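Does a bag need a system?
Kelechi Adebisi talks to Rafia Warraich about bears, clasps and the case for packing less
2020-07-12

I should say up front that I don't believe in packing methods. I own a suitcase. Things go in until it closes. So when I heard that Rafia Warraich was charging parents for a workshop on how to pack a child's overnight bag, I asked for an hour of her time, and she gave me two.

Warraich runs Clestari, a small outfit that she started in January after eleven years of teaching kindergarten. The course has one rule that everybody quotes back at her: the child packs, the adult watches. "People hear that and think it's a slogan," she says. "It's a warning. It takes forever."

I asked what's wrong with the parent just doing it. It's quicker, and the toothbrush gets in.

"Sure. And then at nine at night the kid can't find the toothbrush, because they've never seen where it went." She says she sees this with her own nephews. I pointed out that a child can look in a bag. There are only so many places. "You've clearly never watched a tired five-year-old look in a bag," she said, and I had to give her that one.

What she likes in a bag is color, and plenty of it. The teal-green one we talked over has bright orange trim, and she is keen on that trim. A dark bag with dark edges, in her view, is a hole with a zipper. "If the edge is orange, they know where the opening is. They go straight to it." I asked whether she had tested this against a plain bag. She had not. She has watched a lot of children, she said, and I could make of that what I wanted.

The tan teddy bear gets a rule of its own: soft toys are packed last and come out first. Warraich says that half the arguments at her workshops are about this, and that the parents start them. One father wanted the bear at the bottom as padding. "I told him he could explain that to his daughter."
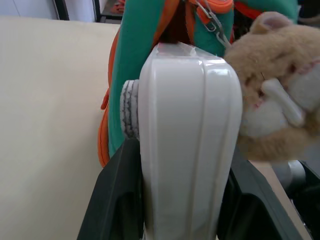

What it costs, and who it's for

The workshop has now been taken by 768 families, by her own count. I have no way of checking that, and she didn't offer one. She does have a waiting list, which she showed me on her phone, and a printed guide with a run of 3000 copies. How many have sold? "Enough," she said. I asked again and got the same answer.

The guide is nicely made. It is also long for something that could be said on an index card – put it in yourself, keep it bright, bear on top. Warraich laughed when I read her my version. "Fine. But would you pay attention to an index card?"

She gets more convincing when she drops the pitch and talks about touch. Children find things by feel as much as by sight, she says, and she wants every item to feel different from its neighbor. Thick ribbing against open mesh is a pairing she comes back to several times. Put two smooth things together and a child will pull out the wrong one, and then pull out everything.

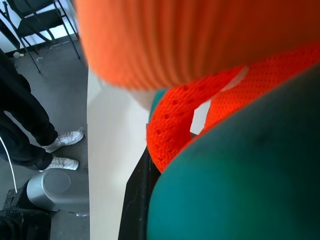 Orange ribbing above, red-orange mesh below.

I put it to her that this is common sense with a fee attached. Nicanor Valdovinos, a father of three who took the course, had told me nearly the same thing: he enjoyed it, his kids enjoyed it, and by the second trip he was packing for them again because they were late for the bus.

"That's his choice," Warraich said. "I can't come to his house." She thought for a moment. "Did they find their toothbrushes?"

I hadn't asked. I called him back that evening. Two out of three, he said. The third had been left on the sink.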